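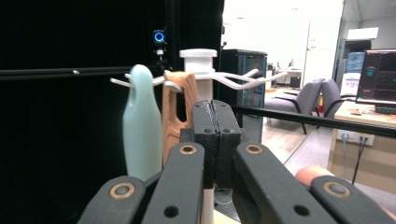
図1 白いマグツリーと黒いカーテン

食文化論II 配布資料 第五回
トウモロコシ生地の蒸し料理 タマルの生地、包み、売り方
担当 Marisol Cuautle

前回は平たく焼くトウモロコシ生地(トルティーヤ)を扱った。今回は同じ生地を蒸す料理に進む。スペイン語では単数形がタマル、複数形がタマレスで、この資料では料理の名前としてはタマルに統一する。教科書の訳語は章によって揺れているので、レポートではどちらか一方にそろえること。

1 用語の整理

ニシュタマリゼーション 乾燥トウモロコシをアルカリ性の水で煮て、そのまま浸けておく処理。石灰(水酸化カルシウム)を使うことが多いが、木灰を使う地域もある。
ニシュタマル 処理の済んだ粒。
マサ ニシュタマルを挽いて練った生地。
マサ・アリーナ マサを乾燥させて粉にしたもの。水を加えれば生地に戻る。普通のコーンミールとは別物で、代用はできない。
トトモストレ トウモロコシの皮。タマルを包むのに使う。
アトレ トウモロコシを溶いた温かい飲み物。タマルと一緒に売られることが多い。

マサとマサ・アリーナの区別は小テストに毎回出している。

2 アルカリ処理で何が変わるか

粒の外側の薄い皮が軟らかくなり、洗うと取れる。でんぷんの一部が糊化し、皮に含まれるヘミセルロースも溶け出して、挽いたときに粘りが出る。処理をしていない乾燥トウモロコシの粉に水を加えても、あの粘りは出ず、成形するそばからひびが入る。

栄養の面では、ナイアシンが体に吸収されやすい形になり、カルシウムが増える。トウモロコシがアメリカ大陸の外に広がったとき、作物だけが伝わって処理の方法が伝わらなかった地域があり、そこではペラグラ(ナイアシン欠乏症)が問題になった。第二回の「作物と技術は別々に移動する」という話の続きとして読んでほしい。

香りも変わる。焼きたてのトルティーヤやタマルの独特のにおいは、生のトウモロコシのにおいとはかなり違う。日本でトウモロコシといえば甘いスイートコーンを思い浮かべる人が多いが、マサに使うのは完熟して乾いた、でんぷんの多い品種である。

3 生地の配合

トルティーヤの生地は基本的にマサと水だけで、塩も入れないことが多い。タマルの生地には油脂、だし、塩が加わる。膨張剤を入れる家もあれば入れない家もある。

油脂はラードが代表的である。先に油脂だけを白っぽくなるまで撹拌し、空気を含ませてからマサを少しずつ混ぜる。順番を逆にすると油脂が均一に散らず、蒸し上がりが重くなる。植物油を使う配合もあるが、液体の油は空気を抱き込みにくいので、食感は詰まったものになる。

実習での分量(一班分)
マサ・アリーナ 400グラム相当を、まず半量の200グラムずつ二つのボウルに分ける
片方のボウルにはラード、もう片方には植物油を使う
だしは温かいものを少しずつ加え、生地がへらからゆっくり落ちる硬さにする
塩は各班で味を見て決める

生地の一かけらを水に落とし、浮けば撹拌は十分、沈めばまだ足りないとする見分け方がある。多くの料理書に載っているが、膨張剤の有無や配合でも結果が変わるため、あくまで目安として扱う。実習では両方のボウルで試し、浮いたか沈んだかを記録用紙に書く。

4 包むもの

トウモロコシの皮
メキシコ中部と北部で多い。乾燥した皮を湯で戻し、内側の滑らかな面に生地を塗る。筋のある外側に塗ると、蒸したあとに皮がはがれにくい。幅の広いほうに生地を置き、細いほうを折り返して底にする。小さくて使えない皮は裂いてひもにするか、蒸し器の底に敷く。

バナナの葉
メキシコ南部や湾岸、中央アメリカで多い。そのままでは折り目で裂けるため、火であぶるか湯に通して軟らかくする。四角く平たい包みになり、生地は皮で包んだものより水分が多めである。葉の青い香りが生地に移る。

その他
生のトウモロコシの若い皮、アボカドの葉を香りづけに挟む例、トウモロコシの茎につく長い葉で巻く例などがある。いずれも地域が限られる。

包むものは食べない。当たり前のようだが、初めて食べる人が皮ごとかじることは珍しくない。Miltportの屋台では、品書きの横に「皮は外してください」と三か国語で書いた紙を貼っていた。

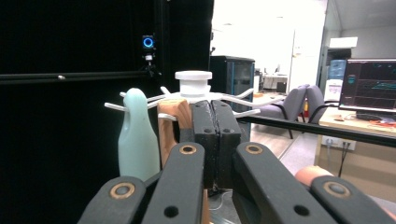

図2 作業台の上に集まった小さな品

5 蒸す

蒸し器に水を張り、水面より高いところに台を置いて、皮で包んだものは口を上にして立てて並べる。詰めすぎると蒸気が回らず、すきまが多いと倒れる。一番上に余った皮と布をかぶせると、ふたの裏のしずくが生地に落ちにくい。

時間は大きさと量による。実習の分量なら一時間を見ておく。途中で水がなくならないよう、足すときは必ず熱湯を使う。水を足すと蒸気が止まり、そこから温度が戻るまで生地がだれる。

蒸し上がりの判断は、一つ取り出して皮を開き、生地がきれいに離れるかどうかで行う。出してすぐはまだ軟らかいので、五分ほど置いてから確かめる。べたつくようなら戻して蒸し続ける。

蒸し器のふたは自分と反対側に向けて開けること。毎年やけどがある。

6 具

塩味
豚肉または鶏肉を煮てほぐし、赤い唐辛子のソースか、トマティーヨを使った緑のソースであえたものが広く見られる。チーズと細切りの青唐辛子(ラハス)、豆のペーストもよくある。具の汁気が多いと生地に染みて口が開くので、ソースは煮詰めておく。

甘味
砂糖を加えた生地に干しぶどうやパイナップルを入れる。桃色に染めることも多い。

具なし
生地だけを蒸し、豆料理やモレに添える。主食としての位置づけが最もはっきり見える形である。

具の種類で地域を分けようとする学生が多いが、都市部では一つの店に各地の型が並ぶため、うまくいかない。生地の水分、油脂の種類、包むものの三点で分けたほうが整理しやすい。

7 売り方の事例

以下は昨年度の聞き取りによる。数字は店側の申告で、帳簿との照合はしていない。

Kenia(Miltport駅前、屋台)
朝六時から十時まで。店主と娘の二人で切り回す。塩味三種、甘味一種、飲み物はアトレのみ。平日の販売数は平均117個。生地は前日の夕方に練り、早朝に蒸し始める。雨の日は仕込みを減らすが、どれだけ減らすかは前夜の天気予報を見て店主が決める。常連は注文のとき具の名前を言わず、色で「赤二つ」などと言う。

Marinho(Cuvthorpe、総菜店)
冷凍の品を卸している。月の製造数はほぼ4000個で、十二月だけ大きく増える。包むのは手作業で、撹拌と蒸しは機械である。ラードと植物油の二系統を作り、包むひもの本数で見分けられるようにしている。植物油のほうは月曜だけ製造し、前の週のラードが器具に残らないよう、先に全部を洗浄する。

二つの事例を比べるときの着眼点

生地を練ってから客の口に入るまでの時間
売れ残りの扱い。屋台は当日中に近所の食堂へ安く渡し、総菜店はそもそも冷凍なので売れ残りの意味が違う
皮の仕入れ。どちらも乾燥品を輸入業者から買うが、屋台は大きさのそろった等級を選ぶ。総菜店は混合品を買って自社で選別する
客が「作りたて」と呼ぶものの中身。屋台の客は蒸したてを指し、総菜店の客は家で蒸し直したものも含めてそう呼んでいた

8 行事との関係

メキシコでは二月二日の聖燭祭にタマルを食べる習慣がある。一月六日の公現祭に切り分けるパンの中に小さな人形が入っていて、自分の分から人形が出た人が聖燭祭のタマルを用意する。二つの行事が食べ物でつながっている例として、第九回でもう一度取り上げる。

大量に作る日には親族が集まり、皮を戻す、塗る、具を置く、折る、並べるという作業を分担する。この共同作業をタマラーダと呼ぶ地域がある。役割が年齢で決まる家もあり、塗る作業は経験のある人、折る作業は子どもという分け方がよく報告される。

9 実習の注意

エプロンと髪をまとめるもの、ふた付きの容器を持参する。
豚由来の油脂を避ける人は植物油のボウルだけを担当する。へらと蒸し器も分けるので、開始前に申し出ること。
石灰を使う処理は担当者が前日に済ませておく。残った浸け水には触らないこと。目に入ると危険である。
記録用紙は班ごとに一枚。生地の硬さ、水に落とした結果、蒸し時間、皮の離れ方を書く。味の感想は裏面に書く。

10 課題

次の2題から一つを選び、レポートにまとめる。締め切りは次回の授業開始時。

ア 葉や皮で包んで蒸す料理を、タマル以外に一つ挙げる(ちまき、笹団子など)。包むものが調理中に果たす働きを、タマルと比較して述べる。
イ 第7節の事例のどちらかについて、包む作業を機械に置き換えた場合に変わる点を、費用、形、客の受け取り方から述べる。

アを選ぶ場合、比較の対象は自分で食べたことのあるものが望ましい。イを選ぶ場合は、聞き取りの要約を研究室前の棚に置いてあるので、持ち帰らずにその場で読むこと。

次回は発酵させたトウモロコシの飲み物を扱う。教科書の第六章を先に読んでおくこと。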